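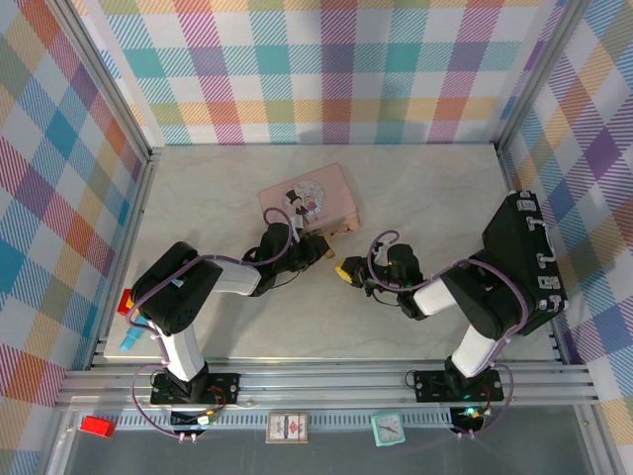
스펀지에는 왜 구멍이 많을까요?

설거지를 도와 본 친구라면 스펀지를 꾹 눌러 본 적이 있을 거예요. 물속에서 누르면 보글보글 거품이 올라오고, 손을 놓으면 어느새 도로 통통해지지요. 손바닥만 한 것이 어쩌면 그렇게 물을 많이 마시는지, 저는 어릴 때 그게 참 신기해서 싱크대 앞에 의자를 끌어다 놓고 한참을 놀았답니다. 소매가 다 젖어서 혼이 나기도 했고요. 오늘은 그때 제가 궁금해하던 것들을 하나씩 풀어 볼게요.

물은 어디로 들어갈까요?

마른 스펀지를 가까이에서 들여다보세요. 돋보기가 있으면 더 좋아요. 큰 구멍 옆에 작은 구멍이 있고, 그 안쪽에 더 작은 구멍이 또 있을 거예요. 이 구멍들은 꼬불꼬불한 길처럼 서로 이어져 있어요. 평소에는 이 길에 공기가 가득 차 있지요. 물속에서 스펀지를 누르면 공기가 밀려 나오는데, 아까 말한 보글보글 거품이 바로 그 공기예요. 그러다 손을 놓으면 스펀지가 다시 부풀면서 비어 있던 길로 물이 쏙 빨려 들어가요.

그런데 누르지 않아도 물이 스며들 때가 있어요. 식탁에 흘린 물 위에 살짝 촉촉한 스펀지를 올려놓기만 해도 물이 위로 올라오거든요. 물은 자기들끼리 꼭 붙어 있으려고 하고, 좁은 틈의 벽에도 달라붙으려고 해요. 그래서 좁은 길을 만나면 벽을 붙잡고 조금씩 기어오른답니다. 어려운 말로는 '모세관 현상'이라고 해요. 휴지 끝을 물에 담그면 물이 슬금슬금 올라오는 것도, 수건이 머리카락의 물기를 가져가는 것도 다 같은 까닭이에요.

바다에 사는 스펀지

부엌에 있는 스펀지는 대부분 공장에서 만들지만, 스펀지라는 이름의 주인은 따로 있어요. 바로 바닷속에 사는 '해면'이라는 동물이에요. 네, 동물이요! 다 자라면 한자리에 딱 붙어서 지내니까 옛날에는 식물이라고 생각한 사람도 많았어요. 해면은 뇌도 없고 심장도 없고 위도 없어요. 그럼 밥은 어떻게 먹을까요? 몸에 난 작은 구멍으로 바닷물을 들이마시고, 그 속에 있는 아주 작은 먹이를 걸러 먹은 다음, 남은 물은 더 큰 구멍으로 내보내요. 하루 종일 가만히 있는 것 같아도 몸속은 꽤 바쁜 셈이지요.

사람들이 해면을 건져 쓰기 시작한 건 아주 오래전이에요. 2,000년도 더 전에 그리스와 로마 사람들이 해면으로 몸을 씻고 물건을 닦았다고 해요. 물론 모든 해면이 목욕에 좋은 건 아니에요. 몸속에 유리처럼 뾰족한 가시를 가진 해면도 있거든요. 그런 걸로 등을 밀었다가는 큰일 나겠지요?

공장에서는 구멍을 어떻게 만들까요?

빵을 떠올려 보세요. 반죽 속에 기체가 생기면 반죽이 부풀고, 구우면 그 자리에 구멍이 남아요. 폴리우레탄이라는 재료로 만드는 스펀지도 비슷해요. 액체 재료를 섞으면 기체 방울이 잔뜩 생겨서 부풀어 오르고, 그대로 굳으면 폭신폭신한 덩어리가 돼요. 이걸 알맞은 크기로 자르면 되지요.

나무에서 얻은 셀룰로스로 만드는 스펀지도 있어요. 이때는 걸쭉한 재료에 소금 같은 결정을 섞어요. 나중에 결정이 녹아 빠져나가면 결정이 있던 자리가 구멍이 된답니다. 굵은 결정을 넣으면 큰 구멍이, 고운 결정을 넣으면 작은 구멍이 생겨요. 셀룰로스 스펀지는 바싹 마르면 딱딱해졌다가 물을 만나면 다시 말랑해져요.

집에서 해 보는 물 옮기기 놀이

준비물은 그릇 두 개, 물, 깨끗한 스펀지, 그리고 바닥에 깔 수건이에요. 수건은 꼭 깔아 주세요. 제 말을 믿으세요.

한쪽 그릇에 물을 반쯤 담아요.
스펀지를 물에 푹 담갔다가 천천히 들어 올려요.
빈 그릇 위에서 꼭 짜요.
처음 그릇이 빌 때까지 되풀이해요.

이제 스펀지 대신 휴지나 손수건, 양말로도 해 보세요. 어느 것이 가장 빨리 물을 옮기는지 먼저 짐작해서 적어 두면 더 재미있어요. 동생이나 친구와 편을 나누어 시합을 해도 좋고요.

놀이가 끝나면 스펀지를 깨끗이 헹구고 꼭 짜서 바람이 잘 통하는 곳에 세워 두세요. 젖은 채로 두면 구멍 속에서 세균이 자라고 냄새가 나기 쉬워요. 설거지에 쓰던 오래된 스펀지는 놀이에 쓰지 말고, 어른께 새것을 하나 달라고 부탁해 보세요.

낱말 풀이

해면: 바다나 민물에 사는 동물로, 몸에 작은 구멍이 많아요.
모세관 현상: 물 같은 액체가 좁은 틈을 따라 움직이는 일이에요.
셀룰로스: 식물의 몸을 튼튼하게 해 주는 물질이에요. 종이와 솜에도 들어 있어요.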